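Reusing cartons for wooden toys
Posted by Ezekiel Kasprzak, November 12, 2020
Last updated: November 12, 2020
Reading time: 4 min

Ezekiel Kasprzak: Packing up the flat wooden vehicles for storage. The orange and yellow truck goes in on its side, straight on the corrugated floor. Corrugated carton, one flap a bit torn but creases sound. Is a liner needed?

tuldale_attic: Yes. Board is abrasive and painted edges rub. One sheet of tissue per layer. 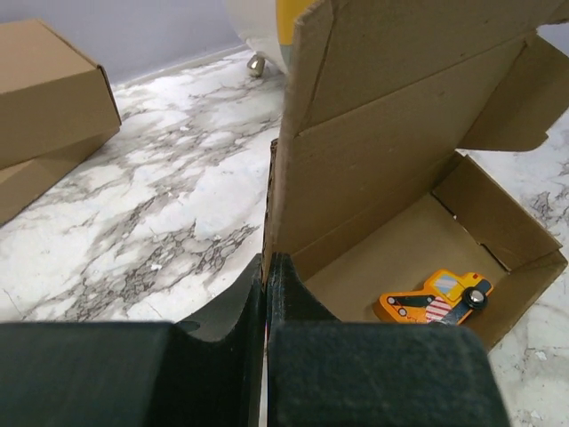 Wheels want more care than edges. If the axle carries the weight of the layer above, it works slack. Wheel side up, nothing heavy on top.

vuveck4: Disagree on tissue. It shifts and bunches in the corners. I use Fitix foam sheet, cut 400 mm by 900 mm and folded once.

tuldale_attic: Foam against paint for a whole winter can mark it. Seen it on a Wan set I unpacked in October.

vuveck4: Mine never has.

Ezekiel Kasprzak: Tissue, then. And the torn flap?

tuldale_attic: Tape along the exposed flutes, both faces, 100 mm past the tear.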